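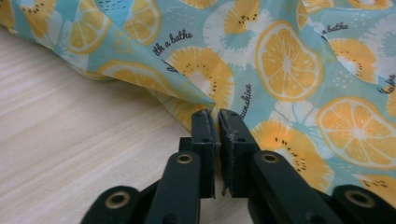
Open day at the Cleststead fabric mill

I'd been meaning to get to the Briradero open day for years, and on Thursday I finally caught the 12 o'clock bus from Gumham with a sandwich and far too much spending money. Doors were at 1, the queue was already past the bike racks, and it was £3 to get in (tea included!).

The printing hall was my favourite bit. It's noisy, it smells of hot irons, and they let you stand close enough to see the colours go on one after another. I could have stayed all afternoon, but tours go round in groups of 13 and ours got moved along to the dye kitchen, where it was boiling.

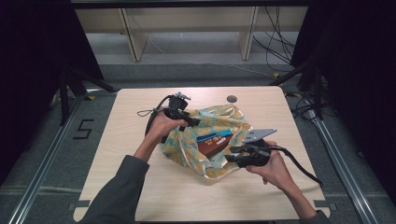

Printed cloth on the table, open day

Afterwards I had a rummage in the Espinoza remnant shop and came out with enough cotton for two aprons and a peg bag. Last bus back is at half 5, so don't dawdle over the cake like I did.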